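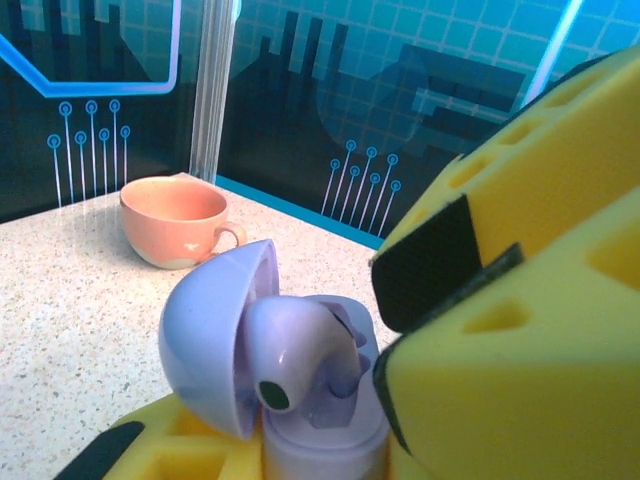

Figure 1. Glazed cup on a speckled countertop, with an open earbud case between yellow gripper fingers in front.

Search this journal Search Advanced search

January 2026
Josefien Maes, Cameron Rankin and Sheena Tennant

4. Surface pattern and cleaning habits

4.1 What residents said about speckled worktops

The Stivbridge survey went to 1,125 households in rented flats. Most of the flats had been refitted by the landlord, and tenants had no say in the colour or pattern of the worktop. We asked how often the worktop was wiped, what with, and what made the person decide that it needed doing.

Speckled surfaces came up often in the written replies. In all, 311 households said they had missed crumbs or dried spills on a patterned worktop and only found them by touch. Tenants with plain white worktops wiped them more often but for a shorter time. Several of them complained about tea stains, which were hardly mentioned by the speckled group.

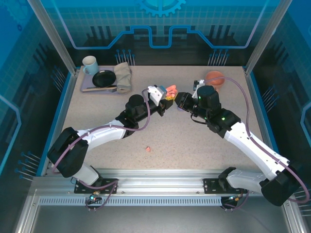 Figure 2. Two robot arms over a speckled beige tabletop.

4.2 Follow-up visits

Finlay Tosh visited nearly 80 of the flats in February of the year after the survey. He wiped a marked square of each worktop with a damp white cloth and graded the cloth against a printed card. Tenants were asked not to clean on the morning of the visit, although nine had done so by the time he arrived. Those nine are left out of the results.

Cloths from speckled worktops were darker on average than cloths from plain ones. The gap was small in flats with one tenant and larger in shared flats. We had expected the amount of daylight in the kitchen to matter more than it did - north-facing kitchens came out much the same as the rest.

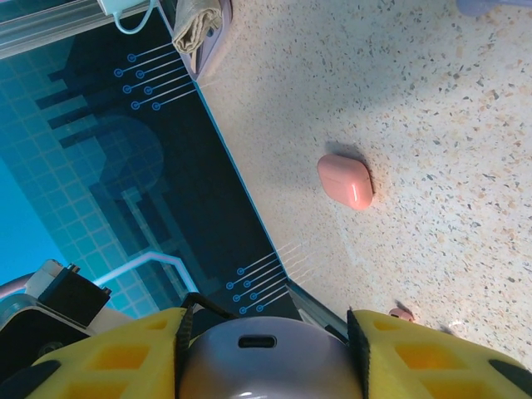 Figure 3. Pink earbud case on a densely flecked surface, with a navy mat to the left.

4.3 Limits

The grading card was made for an earlier study at Stastberg and has only five steps. Ieuan Lewis regraded a share of the cloths without knowing which flat they came from, and his grades mostly agreed with the first set. Where they differed, we used the lower grade. We did not record the age of the worktops, and older ones may hold more dirt in fine scratches.
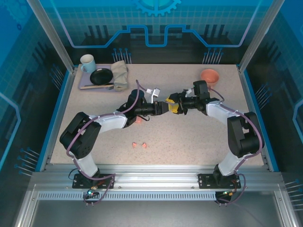 Should a speckled worktop be wiped on a fixed routine?

A fixed routine is the better choice for shared kitchens, where dirt on a speckled surface is easily missed by eye. Once a day, plus a wipe after cooking, is enough for most homes.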